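Lakotberg Rink Ice Quality Program: Progress Report to the Soken Fund, March

Prepared by Ragnheiður Bjarnason, program lead 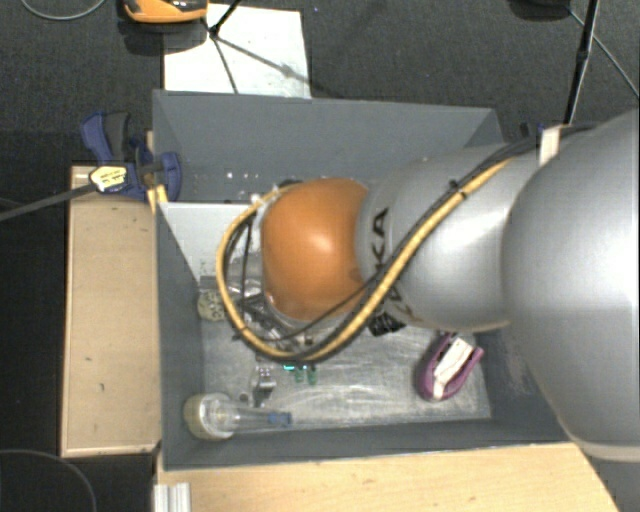

Work in this period covered the resurfacing schedule, the ice temperature log and the first half of the skate-wear trial with the junior hockey section. Two of the three work items are on plan. The skate-wear trial is behind.

Resurfacing. The new schedule puts a full flood before every league game and a light cut between periods. The log now holds 3242 surface readings, taken at the goal creases, the blue lines and center ice. The creases still run warmer than center ice late in the third period – the spread is smaller than last season but above the target in the grant agreement. Kaj Ásgeirsdóttir has moved the evening flood to 5:40 p.m. to give the sheet more time to set before warmups.

Board and glass repairs. The corner panels at the visitors' end were replaced and the door latches on both benches adjusted. The league inspector passed the rink without conditions. Spending on this item is closed.

Skate-wear trial. Players record ice time and sharpenings on a paper card. The plan called for 1000 completed cards by the end of this period. That number was not reached, mainly on account of the away-heavy part of the junior schedule. Elspeth Dow has asked the coaches to collect cards at the bench door after practice, and returns have improved. Villads Vídalín will enter the backlog before the playoffs begin.

Budget. Spending to date is within the approved lines. We request permission to carry 3331 from travel into sharpening supplies. The total does not change.

Next period. Crease readings will continue through the playoffs, with an extra set taken during each overtime break. Ayane Tanabe will send the full temperature tables separately. The compressor service is booked for the week after the last home game.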